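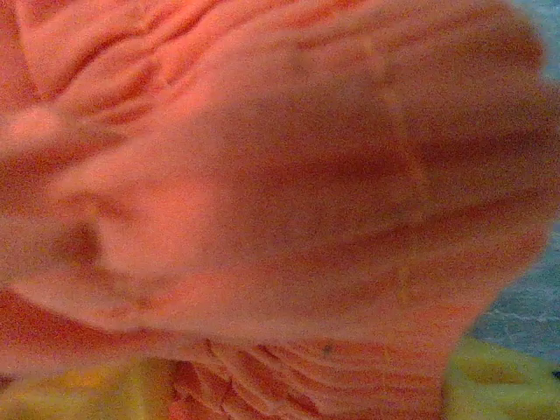
4.2 Folding and storing the fabric cover

Applies to Nuvlow covers in all colors. Wash the cover before storage (see 4.1) and check that it is fully dry.

1. Clear a flat surface larger than the cover.
2. Shake out the cover. Open any bunched areas by hand, working from the middle toward the edges.
3. Lay the cover face down and smooth out remaining creases with the palm. Do not pull on the seams.
4. Fold in half lengthwise, then in half again.
5. Roll loosely from the closed end – do not compress.
6. Place the roll in the Rivar storage bag and close the flap.

Note: Creases that stay after step 3 can be steamed from the reverse side. Hold the steamer 2 inches from the fabric.

CAUTION: Do not store the cover crumpled for long periods. Pressure on the folds can leave permanent lines and uneven fading.

CAUTION: Do not stack more than one bag on top of another.

Covers stored over the summer should be unrolled and aired in October before refitting. For refitting, go to 4.3.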